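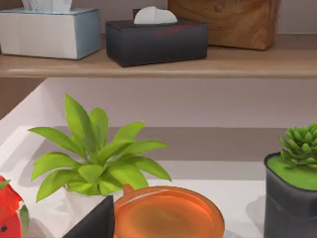 By Grethe Sveinbjörnsson
Posted 13 Jan 2020 in Guides, Simulation

Collecting pick-and-place examples in a simulated room

This guide covers recording demonstrations in Flatari, our simulator, and getting them into a state where Follora can train on them. It assumes you have Flatari installed and can drive the arm with a hand controller. If you can't yet, do the driving exercises first and come back.

Before you start

Decide on one task and write it down as a single sentence. For the shelf room I used "Move the dark tissue box from the shelf to the table." Every recording in the set gets that same sentence. If you want the white box moved as well, make a second set with its own sentence. There are two tissue boxes on that shelf, so "move the tissue box" is no use to anyone.

Check the view from the gripper camera at the start position. You should be able to see the shelf, the tabletop and at least the tip of one finger. The finger matters, as the model needs to learn where its own hand is. I start low, with the fingertip pointing up towards the leafy plant and the shelf behind it. Objects that are partly out of view are fine. The orange dish runs off the bottom from there and I leave it where it is.

Setting up the room

1. Load the shelf room and lock the walls, shelf and table.
2. Leave the target object unlocked. Unlock the plants and dish too, so that knocking them has an effect and you will notice when you do it.
3. Set the light to vary between recordings. Keep the range small to begin with. The shelf throws a soft band of shadow on the wall, and at the extreme settings this turns hard and dark.
4. Set the start position to vary by a few centimetres in each direction.
5. Set recording to stop after 60 seconds.

Do not clear the table to make the job easier. I did this for my first set and the trained arm went straight through the plants when I put them back. The leaves reach up towards the underside of the shelf, so the arm has to learn a path round them.

Recording

Press record, wait a moment, then move. Go at a steady pace and don't stop halfway to think. Pauses are recorded like anything else, and the model will learn to pause in the same place.

Grip the box by its sides, below the tissue. The tissue is a soft body in Flatari and the fingers pass through the top of it, so a grip from above will look right and then slip.

If you miss the grip, back off and try again within the same recording. A few of these are worth having. If you knock something over, finish the recording anyway and mark it as failed. Don't delete it at this stage.

Take breaks. My driving gets worse after an hour and it shows in the data.

Sorting

Open the set in Munshi, the review tool, and play everything at double speed. Remove recordings where:

the box ends up off the table
the arm passes through the shelf or a pot
nothing moves for more than a few seconds

My last set was 4,000 recordings, made over several months from June, and 3,465 were left after sorting. Most of the losses were pauses. An earlier set ended up at 1,797 and was still enough to get a working grip, though the placing was poor.

Keep the failed ones in a separate folder. Follora ignores them by default but can use them later for scoring.

Exporting

Choose Export, then Follora format. Tick "include gripper state", which is off by default. Check that the task sentence appears in the first few entries and that the picture size matches your training settings. Then copy the folder to the Skulmont server under your own name.

Train on a small part of the set before you use all of it. If the arm doesn't at least head for the right box, go back and check the task sentence and the gripper state before recording any more.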